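The Long Shelf Life of the Spoken Memoir

When Flora Dalgleish joined the Leckie sound archive as its cataloger, the political memoir was the least requested item in the collection. Most of the recordings were abridged, issued on two cassettes, and read by actors who had never met the author. Leckie held 200 of them, and few had been borrowed in years.

That position has changed. Audio publishers such as Hidero and Stitik now commission complete readings of memoirs first printed decades ago, and libraries report steady demand for them. A full reading commonly runs to 21 hours. Listeners, Dalgleish notes, do not appear to mind.

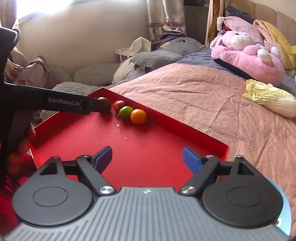

The appeal lies partly in the voice. A former official reading his or her own account of a cabinet dispute will hesitate over certain names and hurry past others, and the printed page preserves none of this. "We catalog the pauses," Dalgleish says. "Researchers ask for them."

Rights remain the chief obstacle. Contracts signed before 2000 seldom mention digital audio, and heirs must often be traced before work can begin. Flidov, a small press that specializes in reissues, spent most of one spring clearing a single diary - and then found that the author had recorded it himself, at the age of 88, for his family.

The family has agreed to its release. Flidov expects to publish the recording in May, unedited, with the author's asides to his wife left in place. Leckie will hold the original tapes, which may be heard in the reading room by appointment.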